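Wureck Field Kit - Set-up Guide
Section 4: Placing and checking trail units for the leopard cat and small carnivore count

Revised 18 January 2020. Replaces the old sheet. If you still have the old sheet, bin it, the battery part was wrong.

Read this before you leave the base at Lavus. Not at the gate. There is no signal past the gate and the PDF won't load.

4.1 Before you go out

1. Check you have the permit. Paper copy, not a phone picture. The rangers at Otura will turn you back without it.
2. Charge every battery overnight. Green light means full. Blinking green means nearly, leave it in.
3. Format the memory cards in the unit itself. Not in a laptop. Cards formatted in a laptop sometimes read as full on the second night.
4. Set date and time on each unit. 24-hour clock. Do all of them in one sitting so they match.
5. Write the station number on the card AND on the inside of the door. Pencil on tape. Marker runs in the wet.
6. Pack straps, spare straps, silica packets, small brush, pliers, GPS, tape.

Note: Station numbers run from the north end of the Pyo track. Do not make up your own. Last May two stations came back with the same number and we lost both from the count.

CAUTION: No scented soap, bug spray or sunscreen on your hands when you touch the units. Animals smell it for days. Put it on after, or wear the gloves.

4.2 Packing the units

Units go in the hard case, lens side up, one cloth between each. Lenses scratch easy and a scratched lens gives you a white flare on every night shot. Once that happens the unit goes back to base, you can't fix it out there.

Straps go in the outside pocket. Cards go in the card wallet, never loose in the case.

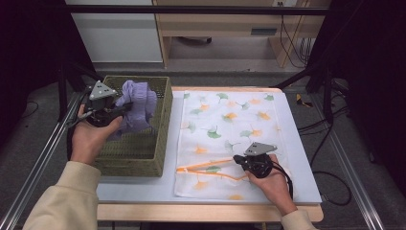
Keep wrapping cloths apart from anything that touches food or bait. The clean cloths live in their own container at base and go back there washed in plain water, no softener. Any soft cloth will do for wrapping as long as it is lint free, and plain colors are better, like the lavender one bunched up in the basket. Printed ones such as the napkin with the ginkgo leaves are for the lunch box, leave them there. If you mix them up, wash the lot again. Smell of sandwich on a housing gets you a week of raccoon dogs licking the lens and not much else.

4.3 Picking the spot

1. Go to the GPS point. You may move up to 100 meters from it to find a good trail. No farther.
2. Look for sign. Scat on rocks, tracks in mud, scrapes, a worn line under a fence or log.
3. Choose a tree or post thick enough that it won't sway. Swaying sets off the sensor.
4. Face the unit north or south. East or west gives you sun in the lens twice a day.
5. Clear grass and small twigs in front. Only what moves in the wind. Do not cut live branches thicker than a finger, the permit does not cover it.

Note: Ridge lines and stream crossings do best. Open meadow does worst, lots of empty shots.

CAUTION: If you find a den, or young animals, back out the way you came. Log the point and set up at the next station instead. Do not put a unit on a den. Not even for one night.

4.4 Mounting

1. Strap at knee height. Small cats are low. Chest height gets you the tops of ears.
2. Feed the strap through both slots at the back, then round the trunk, then pull tight. Tighter than you think.
3. Tilt slightly down. A stick behind the top edge works fine.
4. Open door, insert card, label facing you. Push till it clicks.
5. Switch to TEST. Crawl past in front of it, at the distance you expect the animal. The red light should blink.
6. No blink? See 4.6.
7. Switch to ON. Close door. Check the seal for grit before you latch, brush it if needed.
8. Walk away behind the unit, not accross the front.

Note: Three shots per trigger, then a wait of 10 seconds. This is already set. Leave it alone, if you change it the counts from different stations can't be compared.

4.5 Visits and card changes

Every unit gets a visit once a month. More often and you disturb the site. Less often and the card fills. A card holds 1000 pictures on our setting, and a windy month with grass in front will eat that easy. One station sent back 3642 shots of a fern over two seasons.

1. Trigger the unit on purpose when you arrive. Hold up the slate with station number and date.
2. Switch OFF before you take the card out. Pulling a card with the power on can wipe it.
3. Old card in wallet, face down. New card in.
4. Swap batteries. All of them, even if the meter says half.
5. Wipe lens, check strap, swap the silica packet.
6. Trim new growth.
7. TEST, then ON. Trigger again with the slate before you go.
8. Fill in the log sheet at the station. Not later in the truck.

Note: Keep the whole card, blanks too. We need the blanks to work out how many nights the unit was running.

CAUTION: Wasps nest behind the housings in warm months. Tap the unit with a long stick first and wait.

4.6 Problems

No red light in TEST. Batteries in backward, or the door isn't fully shut. Check both before anything else.

Pictures all black at night. Night lamp is dirty or the batteries are weak. Clean, swap, test again after dusk if you can.

Fog inside the lens. Seal has gone. Bring it in. Do not open it up in the field.

Wrong date on the pictures. Write down what the unit says and what the real time is, both, on the log. We can fix it at base if we have teh two numbers.

Unit missing. Photograph the tree, log the point, tell the Otura ranger post same day. Don't go looking for it.

Unit chewed. Common. If it still passes TEST leave it up.

4.7 Sending in data

Cards and log sheets go together in one envelope per station. Station number on the outside. Drop at the Lavus base, top tray.

Do not post pictures or GPS points online, any species. Trappers read those pages too. If you get something good, tell base and it will go out later with the location removed.

Next: Section 5, Scat collection and labels.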